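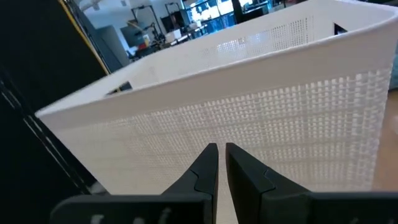
Week 4: Baskets, Bins and the Stuff In Between

Handout for Household Organizing, Friday group, 12/6/19

Okay, last week we got a bit carried away with drawer dividers (my fault, I love them), so we're picking up where I meant to start: the plain white plastic basket. You probably own one. I own more than I'd like to admit to Róisín Brennan, who teaches the other section and keeps her whole pantry in glass jars.

What I want you to look at first is the rim. A smooth, solid band with a rounded lip is kind to your hands, and it's the spot where a label will stick. Don't try to put a label on the woven-look part! All those little raised loops and openings give the glue next to nothing to hold on to, and you'll find it on the floor by February.

Second, the handles. I like openings cut into the short ends, so you can pull the basket straight off a deep shelf. Check them before you fill it. If your fingers don't fit comfortably now, they won't fit any better with a load of towels in there.

Third, the walls slope in toward the bottom. Great for nesting empties, not so great for space! Measure at the base and at the rim, write down both, and plan your shelf with the bigger number. I once bought baskets for a 60 cm shelf going by the base measurement and had to return the lot.

What goes in: towels, cleaning cloths, hats, bags of pasta. What doesn't: pens, hairpins, loose rice (yes, I've tried, and yes, it got everywhere).

For next time

Pick one basket at home and empty it completely. Sort what was inside by how often you use it, then put back only the things from the last month. Bring your list, and your two measurements. Emil Aebischer has offered to go first, so be nice to him.

Room 829 again, same door.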